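Thursday, after lunch

Picking up the entrance video notes where I dropped them. Relwood wants the masked guy (Kozan) to have a new walkout before the July taping, and I've now cut the thing four different ways and hate three of them. Version two is the one with the drums. I keep going back to the drums!

Timing first, so I don't lose it again. The music file they sent is 1182 KB, mono, and sounds like it was taped off a TV in somebody's kitchen. Asked for a better one. In the meantime I'm cutting to the bad one, which is fine for beats but useless for judging the low end in a big room. The hall holds 2000 with the floor seats in, 1000 with the curtain pulled, and I'd bet on the curtain. Smaller room means a shorter ramp, so he hits the ring way before the chorus comes in. Either he walks slower (he won't, he walks like he's late for a bus) or we start the song eight bars later.

Tried starting later. Much better. The gong goes, lights drop, and you get that little pocket of quiet where people work out who it is and start yelling. That pocket is the whole entrance if you ask me. 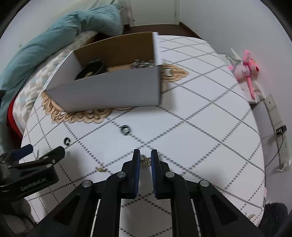
Chelsea Sowerby wrote back that the quiet part is too long for TV and viewers at home will think their sound died. She'd take two seconds off it and put the announcer over the gong. I get it, but the announcer over the gong makes me want to lie down on the floor. Compromise: trim one second, keep him off the gong, let him come in on the first drum hit. Sent her that cut just before three.

Other stuff. The Okeo match graphic still has the old belt on it, the one he lost in the cage match, so that has to go before anyone online spots it. Name font is too thin too. I bumped it up and now "Erkora vs. Okeo" runs into the logo, so I need to either shrink the logo or stack the names. Stacked looks more like a fight poster anyway, leaning that way.

Stuart Furnival wants smoke at the top of the ramp. We have 400 dollars left for this show and I'd rather spend it on a second spotlight, but I said I'd price both.

To do: better audio file, stacked names, ask Kozan if he can please, please stop for one second at the bottom of the ramp.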